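Gikamgate puts two hand-held grippers side by side in working kitchens

Print this page | E-mail this page
Last updated: May 1, 2026

PILLODSKA — Gikamgate today released first results from its finger pad comparison. Two hand-held grippers, 1405 grasps, 13 home kitchens. No lab benches. Trials began in March.

"We wanted clutter, so we asked for clutter," said Attila Csonka, test lead. "Glass is where the pads get seperated."

Full table goes to partners on request. Pad wear numbers still to come, Wenia is handling those. Contact: Daniyal Arain, press desk.

Kitchen trials run with both tools over the same counter, one operator per session or two where theres room. The blue rubber-padded fingers open wide for jars and mugs; the black pair comes in from the side. Hardest items on the list so far are glass with an uneven rim, like the orange jar, and folded paper lying flat. Next round adds 20 objects.

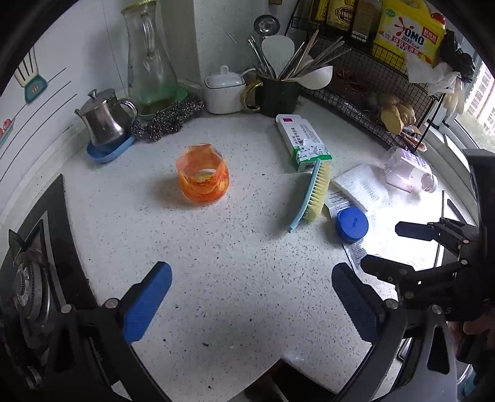
Related items
Wenia to supply pads for second round
Mathew controller: bench notes
Gikamgate opens Pillodska test room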